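About Mrema Tableware Services

Who we are

Mrema is a table setting and serviceware company. We prepare, supply and maintain cups, mats and tabletops for meeting rooms, staff dining rooms and training venues. The company was set up by Benedita Coelho and Musyoka Mutiso, who had previously run the catering stores of a conference center and had firm opinions on how cups were kept there.

Work is divided between three sections: Setting, Stores and Surfaces. Each has its own lead and its own written procedures. Clients deal with one person throughout, normally the Setting lead, and receive one monthly statement covering all three sections.

What we supply

The standard range is deliberately short. It consists of paper and reusable cups, square mats and sheets for placing under them, and light-colored tables in two heights. Plates and cutlery are supplied only with a full dining contract. We do not supply food, coffee or tea, although we will work alongside a client's existing caterer and have done so at most of our larger sites.

Cups are specified by height, base diameter and wall type. Base diameter matters most to us, as it decides the mat size and the spacing on the table. A client who wishes to keep an existing cup can send three samples and we will measure them and issue a setting sheet. If the cup has a pronounced taper, the setting sheet gives the diameter at both ends.

Colors are held to white, cream and gray. Printed cups can be ordered, with a minimum of one carton per design – the print is placed well above the base so that it stays clear of the hand when the cup is set down.

How a place is set

Our settings follow a written standard called Vista, now in its third revision. It covers the order of work, the spacing between places and the condition of the surface before anything is put on it. In outline:

1. The table is cleared completely and wiped along the grain.

2. The surface is checked under full room light. Marks that remain after wiping are reported to Surfaces and the table is exchanged if necessary.

3. The mat or sheet is laid flat, square to the table edge.

4. The cup is held low on the body and lowered straight down to the center of the mat. It is not slid into position.

A white cup over a white square sheet, and a stretch of light wood-grain tabletop.

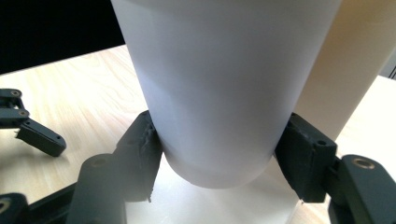
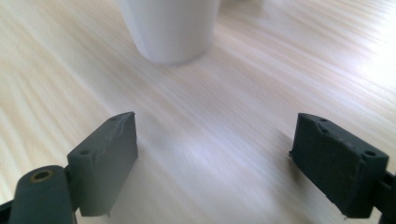 Stores

Stores is run by Nyokabi Shemweta. The section holds cups in closed cartons on open shelving, bases down, with the oldest stock at the front. Cartons are opened only on the day of dispatch. Part cartons are returned to a separate bay and used for training sets.

Stock is recorded in Timideo, our own inventory system, which began as a spreadsheet and still looks like one. Each line shows the cup type, carton size, date received and client allocation. Clients on annual contracts can be given read access to their own lines. Timideo does not forecast. Reorder levels are set by hand and reviewed each February, when the previous year's consumption figures are complete.

Mats and paper sheets are stored flat under a board. Rolled delivery was tried for a short period and discontinued, as the corners lifted after laying and the sheets had to be pressed before use.

Surfaces

Magnus Farquharson leads Surfaces, which looks after the tables themselves. The section inspects tops, edges and feet at intervals agreed with the client. Tops are cleaned with a damp cloth and a neutral detergent, then dried with a second cloth. Abrasive pads are excluded from all kits. Wax and oil polishes are also excluded – they leave a film on which a light cup can travel.

Most of our tables have a pale wood-grain top. Pale tops show coffee rings early, and clients occasionally ask for something darker for that reason. We can supply dark tops but recommend against them in rooms with strong overhead lighting, where dust becomes visible within an hour of cleaning. Where two or more tables are joined, the grain is run in the same direction across the joint.

Repairs to edges and feet are carried out at our workshop. Tops with damage through the face are replaced.

Training

Chiamaka Okafor runs the Jendance course, a half-day program for client staff who set their own rooms. It is taught at the client's site on the client's tables. The course covers handling, spacing, surface checks and clearing down. Participants work in pairs, one setting and one checking against the Vista sheet, and then change over. There is no written test. Each participant sets one full table unassisted, and the checked sheet is kept on file as the training record.

A shorter refresher is available to anyone who has completed the full course. It deals mainly with changes between revisions of the standard.

Scale of operation

We currently hold contracts for 112 rooms. The largest single setting we have carried out was 2744 places, spread over several halls and completed in one working day. It is not typical. An ordinary order is for one meeting room or a small dining room, and our scheduling is arranged around orders of that size.

We do not take on one-off private events. Requests of this kind are answered, but we will normally suggest a local hire company.

Enquiries

Please state the number of rooms, the table sizes and the cup in current use. If the base diameter is not known, measure across the widest point of the base and give the figure in millimeters. A site visit is required before a first contract and is free of charge. Quotations are valid for 60 days.

Page reviewed May 2021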